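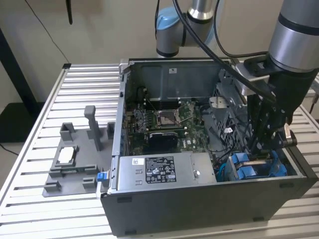
Wanted: one computer, slightly gutted

RORINBY, 26 March 2021. The most heavily handled computer in town hasn't been switched on in months. It is a Dell desktop tower, it lives on its side with the lid off, and it has no processor. At Ziver, a small automation shop in the old dairy building, it is the closest thing they have to a star employee.

Ziver wants robots to take apart and put back together the sort of office machines that pile up in storerooms. Writing out every motion by hand was tried in November and abandoned with little ceremony. The current plan is to show the arms what to do, again and again, and let the software find the pattern. A person steers the arms through a short job, the system records the movements along with the camera pictures, and the run goes into a collection called Bite.

Bite needs 2,000 runs before anyone at Ziver will call it finished. A good shift yields 80. A bad shift yields a long talk about cables.

"People think the clever part is the learning," said Vaida Sproģis, who runs the collection work. "Most of my day is somebody moving a plastic clip very slowly while I tell them that was lovely, now please do it again."

The tower was picked for being ordinary. Its power supply has a blue release tab at one end, the drive bay has blue clips, and the processor socket sits open in the middle of the board with its thin metal lever. A human with a free thumb treats these as conveniences. To a gripper they are a career.

Operators train for 4 shifts before their runs count. The early attempts are kept in a separate folder, which Sproģis says is never to be shown at parties, although it has been.

Failed runs are a touchier subject. The first instinct was to throw them all out and keep a spotless collection. Sproģis argued for saving a share of them, on the grounds that a system which has only seen perfect work has no idea what to do when a cable gets in the way. She got her way, and a miss followed by a recovery now goes into Bite with its own tag. Dropping the part on the floor and going to lunch does not qualify. 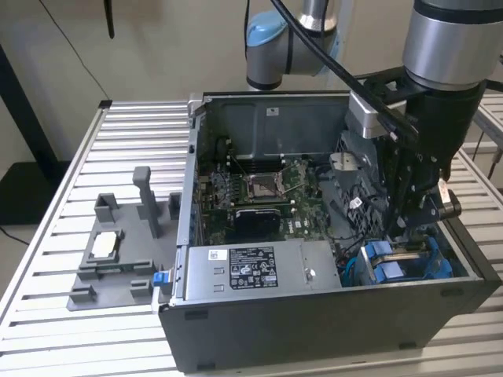
More towers, please

One computer, however patient, makes for a narrow education. Ziver is asking Rorinby offices for 50 retired desktops, any make, working or otherwise. Hard drives should be taken out first. Side panels are optional, as they would only come off anyway.

Wiline, the parts recycler on the harbor road, will take whatever is left when the arms are through with it. The company has also asked to try the trained system on its own sorting line, if and when there is a trained system. Sproģis declined to name a date.

"It will be ready when it can do the clip," she said. Asked which clip, she said we would know it when we saw it.

Towers can be left at the Ziver loading door on weekday mornings. Monitors will be politely handed back.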